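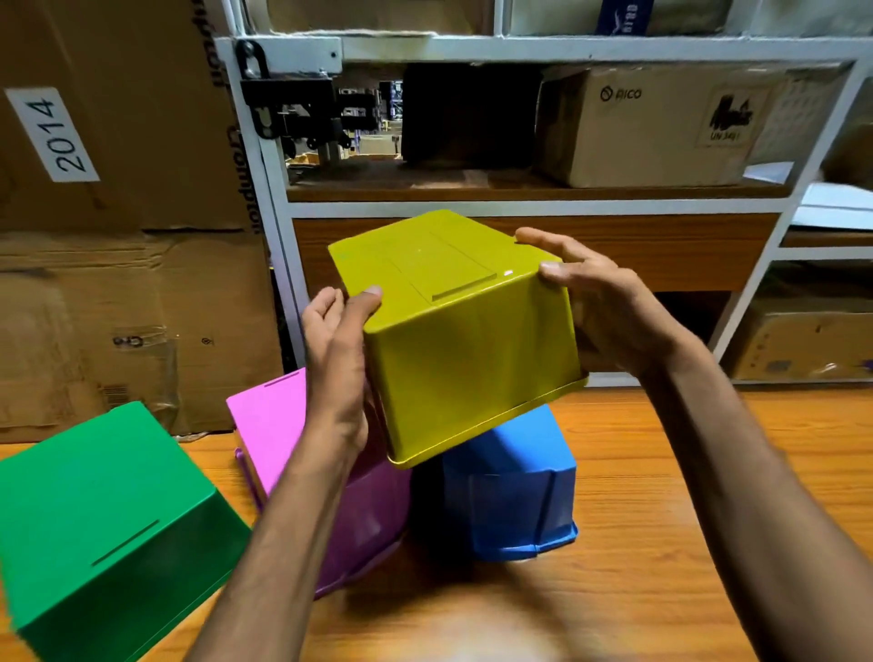
Re: Bin handling at the packing bench — can it be automated yet?
Last updated: August, 14:20

U. Urbonaitė wrote:
Members are asked for their views on whether the sorting and stacking of plastic bins should remain manual work. The Rebane site handles up to 1140 bins per shift. Vollia has offered a two-armed machine on trial.

neema_koech wrote:
I would advise against it at present. In our own trial at Ristov, the machine stacked bins of one size well but failed when two had stuck together. A person parts them with a slight twist.

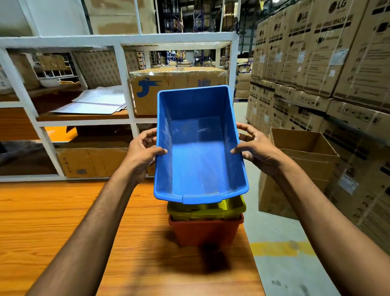 The same applies to turning a bin over. Staff adjust their grip without thinking, and our unit required 7 seconds for each turn.

S. Toom wrote:
I do not agree. Speed matters little if the machine can work through the night. Ours completed 200 bins without help.

neema_koech wrote:
Were those bins of mixed sizes?

S. Toom wrote:
They were of one size. I accept the point, although mixed sizes could be separated beforehand.

zydrunas.vanags wrote:
That separation is the chore in question. I should support a trial on single sizes only, with the mixed bench left to staff.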